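Plerkel

Plerkel is a youth environmental program that works with secondary school students on waste, water and air quality problems in their own neighborhoods. It began in the river town of Harkier and was later taken up in neighboring Dernutov. Students join in teams, pick one local problem, and spend a school year studying it and trying to reduce it. The program is best known for its work on food waste in school cafeterias.

Origins

The program grew out of a stream cleanup led by Tuncay Dağdelen, a biology teacher at Harkier's only high school. Dağdelen had been taking his classes to Mill Creek to collect water samples, and students kept asking why the same kinds of trash turned up at the same bend every fall. He let one class spend a semester tracing it. They followed a storm drain back to the loading area behind the school cafeteria, where bins were left open overnight.

The school changed its bins, and Dağdelen wrote up the method as a short handbook. The name Plerkel comes from a word the students used for the mix of wet paper and food scraps they pulled from the drain. It was meant to be temporary.

Rebecca Caputo, then a science coordinator for the Dernutov schools, read the handbook and asked to run it in her district. She rewrote most of it. Her version added the food waste unit and dropped a long section on soil testing, which teachers had found hard to schedule. Caputo became the program's first paid director.

Structure

A Plerkel team has 5 students and one adult adviser. Teams form in September and choose a topic by the end of October. The choice must be something the students can visit on foot or by city bus. Past topics have included idling cars at school pickup, leaking hydrants, illegal dumping in alleys, and smoke from backyard burn barrels.

The year is divided into a survey period, a trial period and a public report. During the survey, students record the problem without trying to fix it. During the trial, they make one change and keep recording. The report is given in person to whoever has charge of the site, such as a principal, a store manager or a city department. Teams whose trial had no effect are still expected to report.

In its most recent complete year the program had 456 students enrolled in the two towns.

Food waste unit

The food waste unit is the most widely used part of the handbook and is often taught separately by schools that do not run full teams. Students weigh what is thrown away at lunch, sort it by type, and compare days with different menus. Fruit is usually among the largest categories by weight, mainly because peels and cores are counted along with uneaten pieces. Later editions ask students to keep the two apart.

A shorter version for younger children covers sorting only. It deals with what can be composted, what can be recycled after rinsing, and what has to go in the trash.

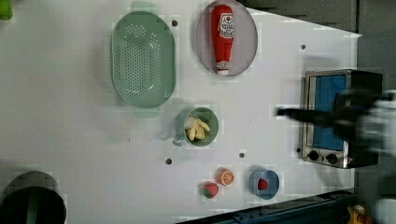
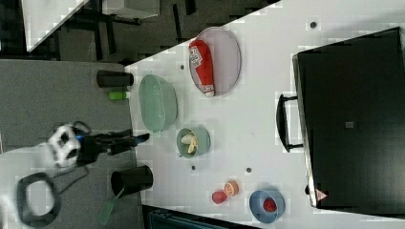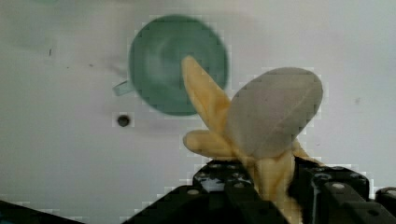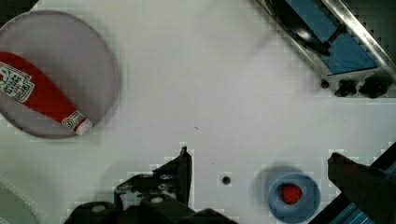 The compost side of the unit depends on what the town will accept. Harkier collects food scraps at the curb, so schools there can send everything to the same place. Dernutov does not, and its schools use a private hauler, Öztürkmen, which takes fruit and vegetable scraps but no meat or dairy. Teachers in Dernutov have to cover a longer list of exceptions, and the handbook prints separate charts for the two towns.

Funding

Plerkel was run without a budget for its first two years. It now receives money from both school districts, along with a yearly grant from the Harkier water department. Teams may request up to 30 dollars for supplies. The limit has never been raised, and most teams spend the money on scales, gloves and poster board. Larger items, such as air monitors, are lent out from a shared closet in Dernutov.

Reception

The program has generally been well received by teachers, although the paperwork has drawn complaints. An early form for the survey period ran to several pages per visit — Caputo later cut it to a single sheet. Some parents objected to the burn barrel project on the grounds that it amounted to students reporting on neighbors. The handbook was changed afterward to say that private homes may not be identified by address.

A local newspaper questioned whether results lasted once a team had graduated. In response, the program began asking new teams to revisit one older site each spring. The follow-up visits have given mixed results. Cafeteria changes have tended to stay in place, while anti-idling signs at school pickup areas were often missing or ignored within a year.

See also

Mill Creek (Harkier)
School composting
Storm drain marking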